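Lists > Bench and Line Work > Messages > Re: the arm in the packing room

Index Previous Next Thread Reply Search

From: Huiling Bai
Subject: Re: the arm in the packing room, and what it has done to our days

Dear all,

Thank you for the kind messages while I was away from the list. I did mean to answer each of you separately, and then the end of the month came and swallowed me up as it always does, so please forgive one long letter to everybody. I've put the kettle on and I shall start with Peiyu's message, which I have been carrying in my head all week.

Peiyu Meng wrote:
> We are getting our first arm in September, for placing small parts,
> and the mood here is not good. The older hands think it's the start
> of the end, the younger ones think it will be fun for a fortnight and
> then a nuisance. You've had yours at Nanditden long enough to know.
> What changed first? And did anybody's job go? Please be plain with
> me, I would sooner hear it from you than from the supplier.

Plainly, then, Peiyu: no job went. There were 30 of us in the building when the arm arrived and the same 30 are here now, though I can't promise that for ever and I wouldn't believe anybody who did. Two people changed what they do all day, which for one of them was a welcome thing and for the other took some getting used to (she has let me say so).

What changed first was the bench. I had supposed we would simply stand the thing where a person used to stand and it would get on with it. But a person will reach round a mug, shuffle a tray along with an elbow and find the right piece by feel. We had to decide where every holder sits and then leave it there, and you would be surprised how cross grown people can get over that! 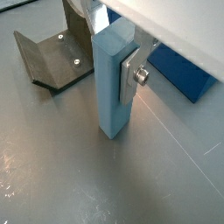
The finger down by the dark bracket, blue box behind.

I come in at seven and the first job is still mine, which is to look the bench over and see that things are where they should be. I used to spend that quarter of an hour chatting and laying out my own parts. Now I'm laying out for the arm, and I'll admit that for the first few weeks I felt rather like its maid. That wore off once I was allowed to change the layout myself without asking upstairs. If you can get one thing agreed before September, get that. Whoever sets the bench should have the say over the bench.

The practice work goes on in a grey-walled bay, with a blue foam block that has shapes cut into it, a star and some slots and round holes and so on. When it was proposed there was a good deal of laughing, and somebody asked whether we'd be having a nap after. But it gave us a way to learn the arm's habits with nothing at stake, and I would do it again. 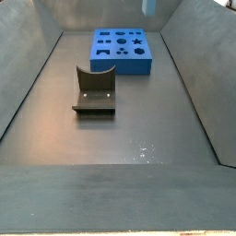
Haoran Shao wrote back to me off the list on this very point, and says I may pass it on: he thinks the practice time was the best part of the whole business, and that at Clurkard they skipped it and went straight on to live orders, so that people's first sight of the arm was of it holding them up. He would ask for two weeks of paid practice, in writing, before a single real part is touched.

I agree with every word. We had less than that and felt the lack of it.

The other thing I'd warn you of is the watching. Placing parts by hand is tiring on the wrists and shoulders, and mine are better now, I'm glad to say. But watching is tiring in a different place. You stand there with your eyes on a fingertip coming down to a cutout, and you are half holding your breath, and after an hour you've done nothing and want to lie down. We take the watching in turns now, and whoever has just come off it does something with their hands, usually labels or sorting.
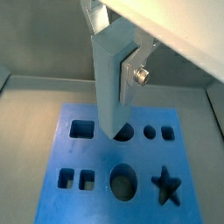
According to Anqi Jiang, who read a draft of this over my shoulder, I am making it sound gloomier than it is, and I ought to mention that people talk to each other more than before. With the old bench we all faced the wall. She also wants it known that she was against the arm from the start and has only come halfway round.

She's right about the talking. I should also say something about pay, as it was asked earlier in the thread. Ours stayed as it was to begin with, though setting up and minding the arm is plainly different work from what our papers said. We raised it, and it took far longer than it should have, but there is now a line in the grading for it. Ask early. Once you have been doing a thing for months as a favour it is very hard to get it called a job.

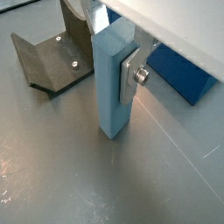 As for your older hands, Peiyu, I'd let them be suspicious, and I'd ask them to set the first layout. Ours knew things about which parts stick and which ones roll that were never written down anywhere, and the fitters from Drillard were sensible enough to sit and listen for a whole morning. I think it was the first time in years that some of them had been asked.

I have the old layout sketches in a folder and will gladly post you copies if you send me an address. Ha-neul Pyo has our rota for the watching turns and has promised to send it to the list once it's been tidied up.

Do write again when the arm is in, and tell us how everyone is bearing up.

With warm wishes,
Huiling

Contact the list owner | Messages remain the copyright of their authors | Back to top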